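Notes on collecting demonstrations for the bottle task

The second round of collection for the bottle-to-basket task is finished, and I want to write down what changed between rounds before I forget the details. The first round went into training in March and the policy that came out of it was poor. It reached for the bottle, closed early, and pushed it over more often than it picked it up. I spent two evenings going back through the recordings, and most of the faults were already there in my own driving.

The task is short. A water bottle stands on a table within reach of the right arm. The basket stands on the left. The right arm picks up the bottle, the left arm steadies the basket or stays out of the way, and the bottle ends up inside. A person does this in one motion with one hand. Through teleoperation it takes me much longer, and the extra time is where the bad habits get in.

Round one was 100 episodes. I recorded them in long sittings, and the drift is easy to see when you sort by time. Early episodes have a slow approach and a clear stop before the fingers close. Later ones have the stop missing, because by then I knew where the bottle was and closed on the way in. Both styles succeed when I am driving. A model trained on both sees two different answers to the same view and lands somewhere between them, with the fingers half closed and still moving.

For round two I wrote a procedure and kept to it. Recording starts with both grippers already over the table and the jaws open. The right gripper comes in level, low on the bottle, and pauses before contact. The pause has to be visible in the joint log. Then close, lift straight up, and only then move left. If I catch myself moving left during the lift, the episode is thrown out even if the bottle goes in.

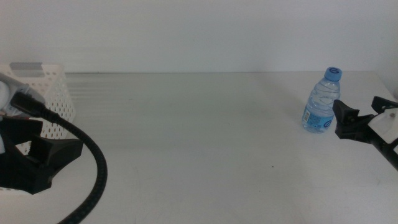 Storage is in Purba, which is the small logging tool I have used for the last few projects. It writes one folder per episode with the video, the joint positions for both arms, the gripper commands, and a text file for notes. The notes file was optional in round one and I left it blank nearly every time. It is now required. The recorder will not start the next episode until the file has at least one line in it, even if the line is only "ok". Most of them say "ok". The ones that don't have been the most useful part of the whole set.

A few things came out of the notes.

Clear plastic is harder than I had allowed for. The body of a water bottle has very little contrast against a pale background, and the cap and label carry most of the signal. When the label is turned away from the camera, the approach gets worse. I had been setting the bottle down the same way each time without thinking about it. Round two rotates it between episodes, in six steps, with the step written in the notes.

The fill level matters too. A full bottle resists a slightly bad grasp and an empty one skids. I trained on full bottles only and tested on whatever was on the desk, so part of the early failure rate was my own doing. For now I am keeping to full bottles for both and leaving the empty ones for a separate set.

The left arm needs something to do. In round one it was idle for most of each episode, but I held the leader arm in my hand the whole time, so idle meant small random movements. The policy learned those faithfully. At test time the left arm wandered, and once it nudged the basket far enough that the right arm placed the bottle on the edge of the rim. I now lock the left leader in a cradle until it is needed. The cradle is an ugly printed part and it works fine.

Labeling went faster than expected. Lulton is the script I use to cut episodes into phases: approach, pause, close, lift, carry, release. It finds the boundaries from gripper commands and vertical speed. With the old driving style it got them wrong constantly, especially the line between approach and close. With a forced pause I had to fix very few by hand. I take that as a decent sign that the data is more regular, though it only shows that the timing is regular. It says nothing about coverage.

Coverage is the weak part. I marked out start positions for the bottle on a paper sheet, put it down by the sheet, and then pulled the sheet away before recording. That gives an even spread over the right half of the table and nothing outside it. The basket moves much less. I shifted it a little between blocks of 30 and did not rotate it at all. If the policy fails on a turned basket I will not be surprised, and I would like to find that out before collecting more.

I also looked at whether failed episodes are worth keeping. There is an argument for keeping the recoveries, where the grasp slips and I back off and try again. I kept those in a separate folder and left them out of the first training run. A slip followed by a clean second attempt probably helps. A slip followed by me poking at the bottle until it cooperates probably does not, and I have more of the second kind.

Next step is to train on round two alone, then on both rounds together, with the same settings. My guess is that the combined set does worse. If it does, round one gets archived and I will stop counting it in the total.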